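Housekeeping Operations
Unit 2: Cloths, towels and linen stock

Reading before class: the Surkcombe case, first half. Bring the stock sheet from last time.

Cleaning cloths

Cotton and microfiber do different jobs and are washed apart. Cotton sheds lint, and microfiber picks it up and holds it. A microfiber cloth that has been through a load with cotton towels will leave lint on glass and mirrors for several washes afterward.

Microfiber is polyester, usually blended with polyamide. The fibers are split very fine, which gives the cloth a lot of surface for its weight. It lifts dust dry and grease damp. It does poorly with large spills, where a cotton towel or a mop is quicker.

Washing

Warm water, a small amount of liquid detergent, no bleach. Fabric softener coats the fibers and the cloth stops absorbing. If a batch has been softened by mistake, wash it again with detergent only, twice if needed. Dry on low heat or hang. High heat can melt the fiber tips, and the cloth will feel harsh and drag on the surface.

Cotton can be washed hotter and will take bleach if it is white. Shake the towels out before they go in the dryer.

Color coding

Most properties assign a color to each area so that a bathroom cloth does not end up in a kitchen. There is no single standard. Learn the chart at the place where you work and follow it even if your last employer used another one. In the Surkcombe case the hotel changed its chart in December and left the old one up in the linen room on the second floor. We will discuss what followed.

Par stock

One par is the amount of an item needed to set up the whole property once. A property with 56 rooms that puts two bath towels in each room has a par of 112. Stock is then stated in pars: one in the rooms, one in the laundry, one on the shelf, and so on. Cloths are figured per cart, not per room.

Problem for class: Kovács, a small hotel, owns 3,000 hand towels and finds 2,000 at the count. List where the rest could be before you write them off. Dezső Somogyi's group presents first, then Ákos Medve's.

Folding and shelving

Fold on a clean flat surface, long side toward you. Smooth the cloth before each fold, or the layers bunch at the bottom edge. Fold every piece of one kind the same way, and shelve with the folded edge facing out.
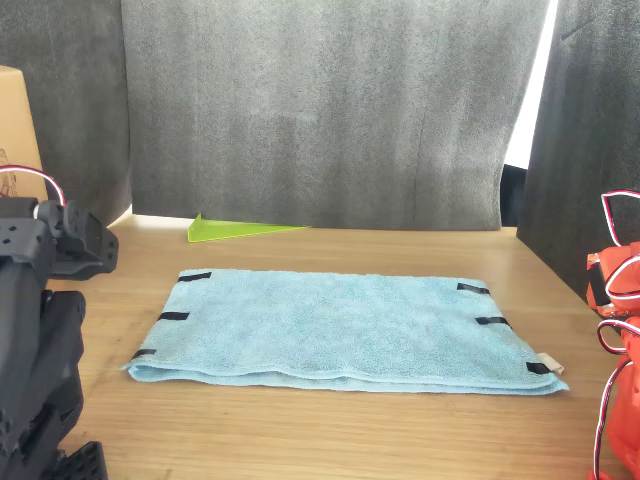
Department of Hospitality and Facilities Services

A light blue microfiber towel folded into a wide rectangle, lower edge showing the layers. Compare the rippling of that edge with your own practice folds.

Rotate the shelf: clean stock goes to the bottom of the pile and is issued from the top. Pull anything with holes, set stains or loose hems and put it in the discard bin with a tally mark on the sheet.

For next time
Finish the Surkcombe case.
Complete the par stock problem, one page.
Questions on the stock sheet go to Kornél Magyar.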